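Prarkel Community Bakery Program
Progress report to the Baptiste Fund, October
Prepared by Mavis Dunleavy

Equipment and display

The grant line for serving ware has been committed in full. Ezekiel Alcantara selected a dark brown woven basket with a braided rim for the counter, to hold the striped spiral rolls.
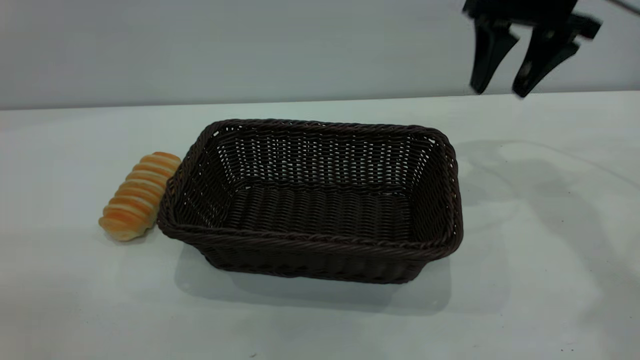 The order placed with Drirken covers 49 baskets, of which 23 have been received. The remainder are due before the winter session – the supplier has confirmed this in writing. Lyle Montoya is keeping the delivery record.

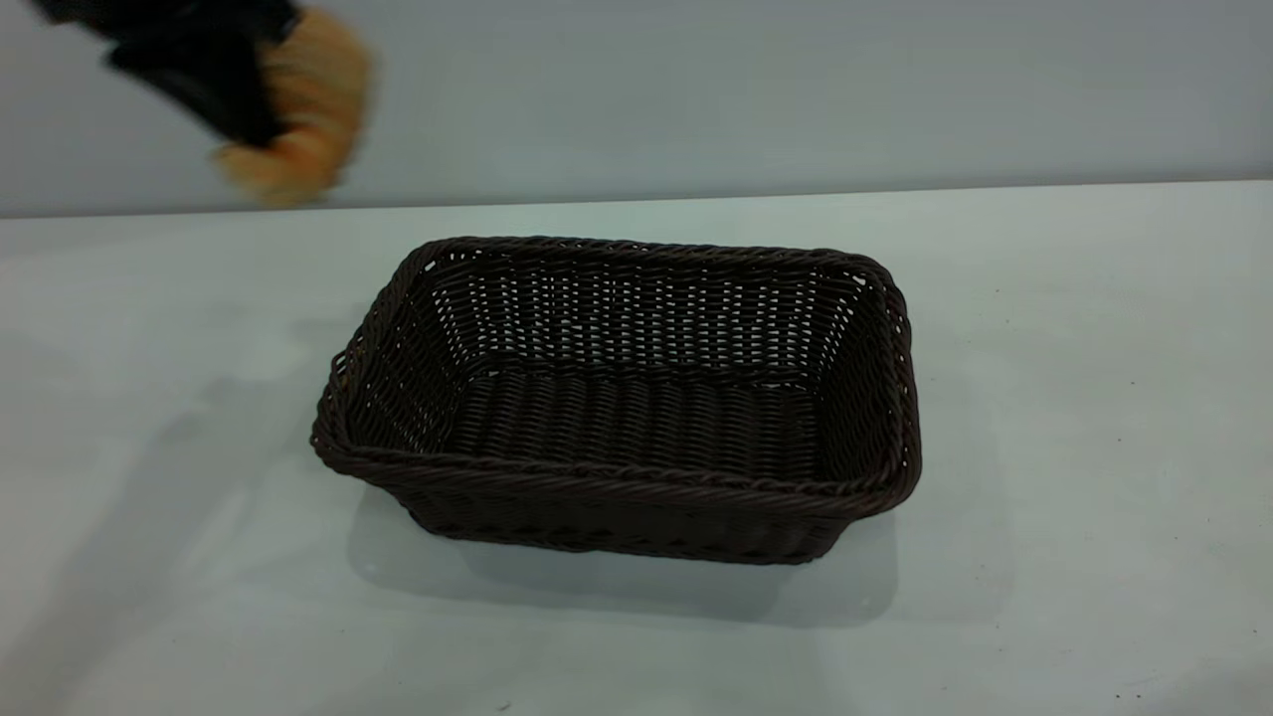

Rectangular display basket, dark brown weave.

Training

Enrollment stands at 196, and 10 participants have moved on to the counter service module. Attendance at the early session remains lower than planned, and the start time is under review.

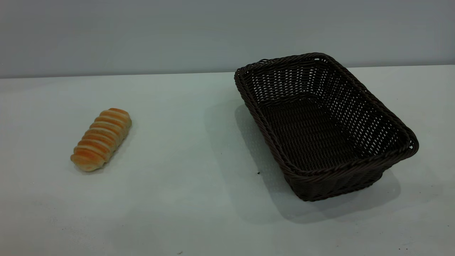 Liners have not yet been ordered. We request approval to move the unspent printing funds to this purchase. Questions on the budget should be directed to Magnus Cairns.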